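Skeltis arm project – progress report for August
Prepared for the Vallbridge Makers Fund by Nahom Kassa

Dear friends at Vallbridge,

Thank you again for your patience with me over the summer. I know I promised this at the start of the month, and I kept putting it off in the hope of having one more good result to tell you about. I do have one, so I suppose the waiting did some good, but I'll try to be more punctual with the next one!

The arm is now bolted down at the Rillotgate workshop, on the long bench by the roller door. Those of you who visited in the spring will remember it wobbling on my kitchen table at home, where every move toward the sink set the cups rattling. The new bench has made a huge difference. I've also rerun the cables along the back, so I can swing the arm from one side to the other without stopping to untangle anything.

On the money side, we've spent $1,573 of the grant so far. Most of that went on the gripper and the motors for the wrist, and the rest on wire, connectors, screws and a power supply to replace the one I cooked in June (my own fault, and I've put a label on the switch). I have set aside $200 for spare fingertips, which wear faster than I had guessed when I wrote the application. Receipts are in the shared folder, in the order I found them in my jacket pockets.

The main job this month has been teaching the arm to handle circuit boards. You may recall that the plan was to start with wooden blocks and work up. The blocks went well enough that I moved on early, and I've been humbled a little since. A board is thin, it has parts sticking out on one side, and it doesn't forgive being squeezed in the wrong spot. I now have the arm working with boards stood on edge in a holder, coming at them slowly with the fingers open wide. Fellow members have been kind about donating dead boards for practice, and I'd rather break those than anything with life left in it.

The wrist camera has earned its keep too. I mounted it looking down past the fingers, and it gives me a close view of the work that I could never get by leaning over the bench with a flashlight in my teeth.

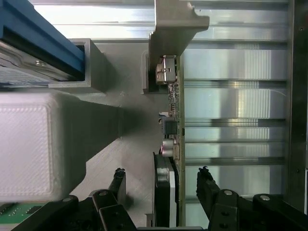
Shadows are still my biggest headache. The software I wrote will happily take a hard dark edge on the base plate for the edge of a part, and the time of day matters more than I'd like. By 4 in the afternoon the sun comes straight in at the door and I mostly give up and do paperwork. A member named Saarinen has offered me a pair of old drafting lamps, and I plan to try them with some tracing paper over the front to soften the light.

For next month, I'd like to get the lamps up, settle on a gripping force that I trust, and then begin the long run of 1,000 pick-and-place moves that we agreed on. I'll keep a plain written log of every miss and send it along with the next report. If anyone would like to come by and watch, please do – the kettle works, and evenings are best.

With warm thanks,
Nahom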